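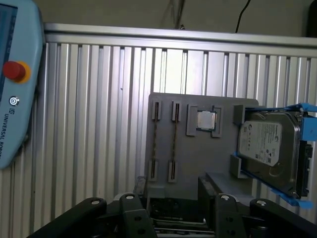 Memory, processor, hard disk.

Week 3 notes, Mon 11 February
Memory hierarchy (read with ch. 2 of the Linley packet)

Main idea: fast storage is small and costs a lot per byte, big storage is slow. Every machine is a compromise between the two. Registers, cache, main memory, disk, in that order going out from the processor.

Why it works at all = locality
- temporal: used it just now, will probably use it again soon
- spatial: used this address, neighbors are next (arrays, straight line code)
Programs that jump all over memory get very little from the cache. See the linked list problem on the sheet.

Hit, miss, penalty
Hit: data is in the level you looked in. Miss: go down one level, wait, bring back a whole block and not just the one word.
Average access time = hit time + (miss rate x miss penalty)
Worked on the board: hit time 2 cycles, miss rate 3 percent, penalty 100 cycles. Gives 2 + 0.03 x 100 = 5 cycles. Redo with the miss rate doubled, answer is 8. Most people forget to add the hit time back in, watch for it.

Processor and board: the cache is on the processor chip, main memory isn't. Leaving the chip costs time, so the penalty above is mostly the trip out and the wait for memory to anwser. 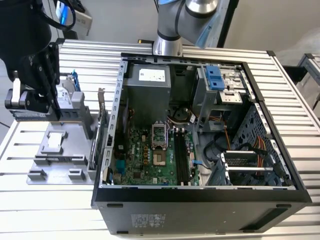
Where can a block go?
Direct mapped: one place only. Cheap, quick to check, but two busy blocks can keep kicking each other out.
Fully associative: anywhere. Need to compare every tag, so only for small ones.
Set associative: pick the set from the address, then any slot in that set. Usual choice.
Address splits into tag / index / offset. Offset finds the byte in the block, index finds the set, tag says wether it's really your block.

Writes
Write-through: update cache and memory together. Simple, lots of traffic.
Write-back: update cache only, mark it dirty, copy down when the block gets thrown out.

For next time
Problems 1 to 11 on the sheet, skip 7 (needs virtual memory, that's April). Show the address split for each one, no marks for a bare answer.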